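Robichaud Home Care Handbook
Section 4: Dark and Patterned Tabletops

Read this section before you buy anything. Most of the bottles sold for dark tabletops promise to clean, shine, seal and protect in one pass, and I have yet to meet one that did all of that on the same table. What follows is the slow way. It costs less and leaves fewer streaks.

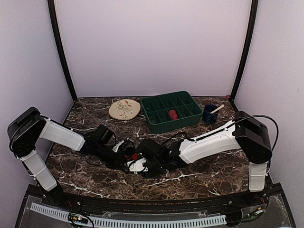
Text by Harpreet Pelletier
Checked by Karine Després
Last revised in May

4.1 Find out what you own

A marble pattern tells you very little. Dark brown with pale veins can be stone, or it can be a printed layer with a clear coat on top, and the two do not want the same care. Sellers are often vague on this point. If the paperwork says "marble look," "marble style" or "marble effect," assume it isn't marble until you learn otherwise.

1. Look at the underside. Stone usually looks like stone all the way through. A printed top often shows a different material underneath, though some have a backing sheet that hides it.

2. Look at an edge, near a corner if you can. See whether the veins carry on over the edge or stop in a line.

3. Look for repeats. Printed patterns sometimes come around again a little way along. You may need to stand back to spot it.

4. If you still can't tell, treat the top as real stone for cleaning and as printed for heat. That means no vinegar, no lemon, and a mat under every hot pan.

Note: The drop-of-lemon-juice test goes around every year. It can leave a dull mark on real marble, so if it works, you have damaged the thing you were trying to identify. Skip it.

4.2 Routine cleaning

You will need:
A dry cloth for dust
A second cloth for washing
A third cloth for drying
Mild dish soap
A bowl of lukewarm water

Any soft, lint-free cloth will do. I don't believe the claims made for special weaves, and I have tried a good few of them. What matters more is that the cloth is clean and has no zipper, button or stiff label on it.

1. Clear the whole top. Wiping around things leaves rings, and dark tops show rings from across the room.

2. Dust with the dry cloth, in one direction. Grit that gets rubbed in circles makes fine circular scratches that catch the light.

3. Put 3 drops of dish soap in the bowl. The label will tell you to use more. The label is written by people who sell soap.

4. Wet the second cloth and wring it out hard. Wipe from the back toward you.

5. Rinse that cloth in fresh water and go over the top again. People skip this step and then blame the table. A hazy film on a dark surface is nearly always leftover soap.

6. Dry right away with the third cloth. Don't let it air dry if your water is hard.

Caution: Do not use scouring powder, steel wool or the rough side of a sponge, even on a small spot. The dull patch will be there for good.

Caution: Never mix cleaners. Bleach with vinegar or with ammonia gives off dangerous fumes, and neither mixture would do your tabletop any good.

4.3 Choosing and testing cloths

Colored and patterned cloths deserve some suspicion. Reds and oranges are the ones I trust least when they are new, and black can bleed as well. On a dark brown top the stain may go unseen for weeks, until someone notices that the pale veins have turned pink.

1. Wash a new cloth before it goes near the table. Wash it alone, in warm water, without fabric softener. Softener leaves a coating that smears.

2. Dampen a corner and press it on a sheet of white paper for 5 minutes.

3. If color comes off, wash the cloth and test again. After 3 failures, give up on it and keep it for shoes.

4. Fold the cloth into quarters for use. Turn to a clean face as each one gets dirty.

"Colorfast" on a tag is a hopeful word. Huguette Thibodeau, who wrote the laundry section of this handbook, takes it more seriously than I do, and you can read her side of it in Section 7. We agree on the paper test.

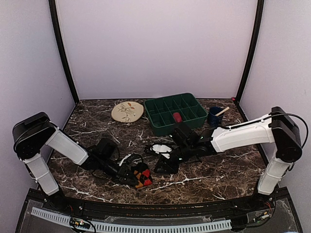
4.4 Polish, wax and "revivers"

Short version: you probably don't need them.

A printed top has a factory coat. Wax can't soak into it, so it sits there and collects fingerprints. Stone may take a polish, but a polish made for stone and a polish made for furniture are different things, whatever the front of the bottle suggests. Before using either:

1. Read the back of the bottle and find your material by name. "All surfaces" doesn't count.

2. Try a patch on the underside or in a back corner. Wait overnight and look at it in daylight.

3. If you can't see a difference, save your money. If you can see one, ask yourself whether you want it over the entire top, because getting it off again is tedious.

Margaux Langlois in our Drenimham office has used Plarano stone polish on her own hall table for years and says it is fine. I looked at the table. It was clean – I could not swear to anything beyond that.

4.5 Sealing (real stone only)

Do not seal a printed or coated top. There is nothing for the sealer to go into and it will dry as a sticky film.

1. Put a few drops of plain water on the bare stone and leave them for 10 minutes or so.

2. Wipe them off. A darker spot means water is getting in and the stone could use a sealer. No spot means leave it alone for now.

3. If you do seal, follow the time on the can, open a window, and wipe off every bit of the extra.

4. Keep cups and wet cloths off until the can says it has cured.

Note: A sealer slows stains down. It won't stop acid from etching marble, and any seller who tells you it will should be asked to put that in writing.

4.6 Problems

Streaks after drying: repeat steps 5 and 6 of 4.2 with a fresh cloth.

Sticky feel: old polish or cooking grease. Two rounds of soap and water, then stop and look.

Dull ring under a glass: on stone, likely an etch. Home kits seldom fix these evenly. Get a price from a stone shop before you try one.

White scratch on a printed top: you have gone through the color. Touch-up pens exist, and the Orar brown is the least bad one we have tried. Use it in daylight, in thin strokes, and let each one dry before the next.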